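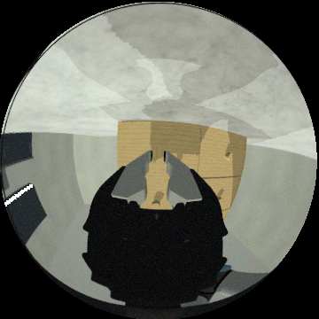 Re: [enesine-users] gripper stalls on drawer knob, no fault raised
From: Carys Sayce
To: enesine-users

Cadi Rees wrote:
> We get the same stall at Pekham with the six-drawer task. Fingers
> straddle the knob, the close command goes out, and the controller
> reports a grasp whether or not there is one. The pull then runs
> with nothing held. Are you on the old contact settings? And does it
> depend on which drawer?

Cadi,

Old settings, yes. I reran the Varkside scene overnight in the simulator, 40 episodes, same seed list as November. 17 ended with a false grasp. All 17 were in the top and middle rows. The bottom row gave none, so the drawer does matter.

The grasp flag is set from motor current alone. If the fingers bind against the drawer front before they reach the knob, current rises past the threshold and the flag goes true. Finger width is never checked.
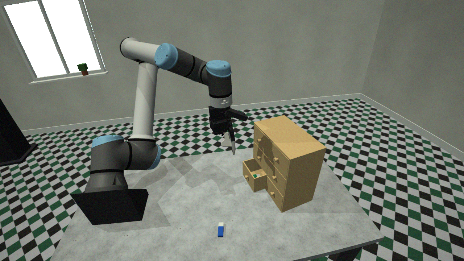 The second fault is worse. After a false grasp the arm retracts along the planned pull path and the planner marks the drawer as open. The next step is the reach inside, so the gripper is driven at a closed front. In 7 episodes the wrist force went over the limit and the protective stop did not trip – the stop is masked while the grasp flag is true. On hardware that would be a bent finger at least.

Until this is fixed, please do not run the open-and-reach sequence on a real arm with the mask enabled. I have set mask_on_grasp to false here and added a width check before the pull. Patch is in the Edwards branch, rev 22. It has not been tested on your wrist.

Can you send the joint log from one of your stalls? Current and finger width are enough.

Carys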